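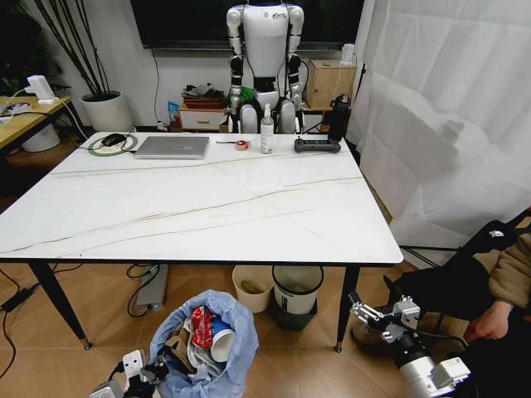 I finally made it to the Sasus roastery open day in Plonstead, and I'm so glad I got there early! They'd capped the tour at 30 people and I was number 11 on the sign-in sheet. Mebrat Woldemariam, who runs the green buying, started us off in the storeroom with sacks from the Grelura co-op (she let us stick our hands right in, and it smells like hay and peas in there). There were 297 sacks in that one delivery, which made my kitchen canister feel pretty small.
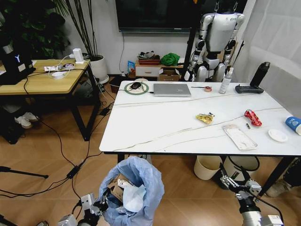

Then came cupping. I slurped way too hard and coughed through the first bowl, but the second one, a washed lot from the Muñoz farm, was all orange peel and brown sugar – I went back for it three times. Wilson Ccori grew up picking coffee and talked about ripeness, drying beds and what a rainy harvest does to a family's year. I could have listened to him all afternoon.

I came home with two bags and a sore throat. Parking is tight on the roastery side, so use the lot behind the bakery. The next open day should be in spring, and they take sign-ups at the counter.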